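Waltraud Sauerland has run the casino night at the Juvville hospice for long enough to have written its rulebook, a stapled document that now covers table layout, chip issue and the handling of cash. The next one is in March. We spoke in the hospice office, where she was checking ticket returns against a printed list.

The format is fixed. Guests buy a ticket, receive play chips to a set value and may buy more at the desk. "The chips have no cash value at any point in the evening," she said. "It is printed on the ticket and on every table." Play ends at 10.30 p.m., when the tables are closed and the stacks are counted.

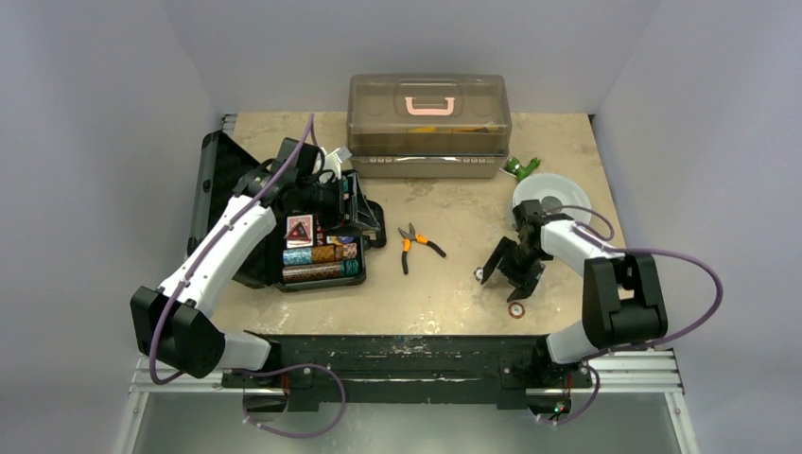 Equipment is the largest job before the doors open. Sauerland used to hire everything from one supplier, but now hires only the roulette wheel and the cloths, from Marchand. The poker sets are owned outright. Each is kept in an open-and-shut hard case, black like the one shown, with a lid that stands upright when the case is in use. "A dealer wants the lid up and out of the way," she said. "We place the case on the dealer's left and leave it there all night."

Last year's event sold 259 tickets and raised £2,572 after costs. Sauerland attributes most of the rise to chip top-ups, which were recorded separately for the first time. Two tables ran at a loss of time, in her phrase, with players waiting for a seat while other games stood half full. The seating plan has been redrawn and the blackjack tables moved nearer the bar.

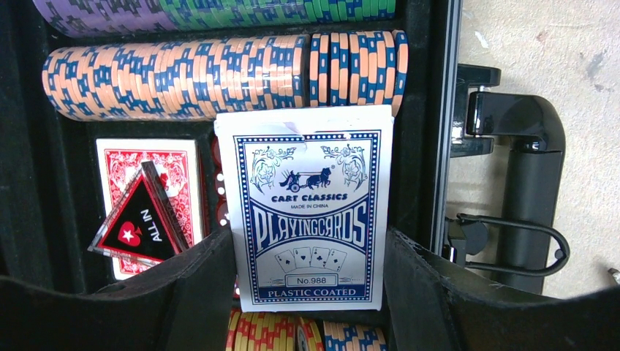

The other change concerns dealers. They will now work in pairs and change over every half hour, with a short written handover. "It was informal before – people swapped when they were tired," she said. "That made the count difficult to follow."

Luron, a local printing firm, is paying for the tickets and table cards. Prizes have been donated and will be listed at the entrance. Tickets are on sale from the hospice reception until the week before the event, and none will be sold at the door.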